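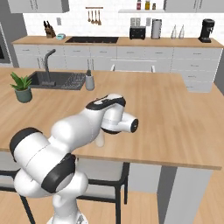 Kitchen sim, arm over the island, gripper empty.

Minutes, Hekholm teleop demos, July catch-up

Started 10:05, ended a bit after 11:30. Present: both operators, sim person, the two from training, Drisetti on the call (audio only, dropped twice). Apologies from the Bredimia side, they sent notes instead, read out under item 3.

1. Last time's actions
Controller firmware on both stations updated. Done.
Operator sheet rewritten, shorter. Done but not printed yet.
Lag log from the remote station. Not done, carried over again.

2. Demo count
Target for the kitchen set is 1,000 kept demos. We have 600 kept as of this morning. 73 in the pile still waiting for review, so don't add them in yet. Training asked if we could stop at what we have and just train. Long-ish discussion. Agreed no, the glass tasks are thin and most of the kept ones are shakers and drawer. They'll do a first run on what we've got anyway, as a dry run of the pipeline, results not to go to Drisetti.

Drisetti wants to know what counts as "kept". Answer for the minutes: task finished, no collision flag, no pause longer than the limit on the sheet, and a second person has watched it through. Slow is fine. Ugly is fine if it gets there.

3. Hand controller vs. leader arm
Operators tried both over the last two weeks. Notes:
- Leader arm much easier on the wrist turns, you feel where the elbow is going.
- Hand controller quicker for long reaches but the elbow ends up in odd places and the policy will copy that.
- Clutching with the hand controller (let go, reposition, grab again) leaves little stops all through the recording. Training don't like them. Can be trimmed but nobody wants to own the trimming script.
- Bredimia notes say they went all leader arm and lost some speed, happy with it.
Decided: leader arm for everything that ends in a grasp. Hand controller still ok for drawer. Look at it again next meeting.

4. Glass task
Took most of the hour.
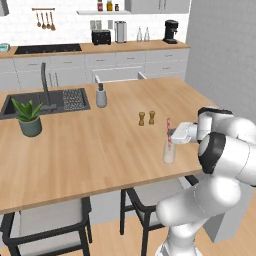
Approach from the side, not from above, because of the straw. Coming down from the top the fingers clip it and then the whole demo is junk. Operators want the sheet to say: level the gripper well back from the glass, go in slow, stop, close. No correcting once the fingers are either side. If you're off, back out and start that reach again, same recording, that's fine and training actualy want some of those. Recovery is useful as long as it's clean.

Camera view question. Second operator can't judge depth on the glass from the main view alone and has been leaning on the side view. Policy only gets the main and the wrist view. So we're showing it things it can't see. Sim person will turn the side view off for both stations and we see how bad it gets. Some grumbling. Agreed to try it for one block of demos before anybody complains in writing.

Liquid: sim person says it's just a look, there's no sloshing physics under it. So tilt doesn't get punished. Training want a tilt limit put in the reviewer checks by hand. Number to be settled offline.

5. Drawer and shakers

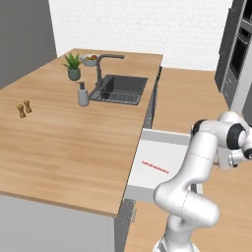 Drawer reach is the one where people run out of arm. If you start with the elbow low you end up jammed against the joint limit and then it's a stutter to the end. Start with the elbow up, then go across. Put in the sheet with a sketch.

Shakers: pick order. Some demos take one first, some the other. Training fine with a mix but want it written in the task label which one, otherwise the instruction text doesn't match. 63 demos have the label blank. First operator to fill them in from replay, no re-recording.

Resets: agreed object positions get shuffled at every reset, not every fifth one as now. Plant and sink stay where they are.

6. Remote station
Rungrueang trial over the link went ok for drawer, poor for glass. Feels like steering a boat was the comment. Lag comes and goes, which is worse than steady lag, you can't learn it. Until the log exists we're guessing. No remote glass demos for now. Remote drawer demos can count if reviewed here.

7. AOB
Chair at station two is still broken.
Long sessions: operators asked for a hard stop at 45 minutes, quality drops off and you can see it in the rejects. Agreed, goes on the sheet.
Drisetti asked about a live demo for visitors. Parked.

Actions
Sim person: side view off, shuffle at evry reset, lag log (really this time)
First operator: blank labels, sketch for the elbow start
Second operator: update sheet with glass approach and session limit, print it
Training: dry run, tilt number, review pile
Drisetti: reply to Bredimia re sharing their leader arm settings

Next one same time, same room, August. Send items before then.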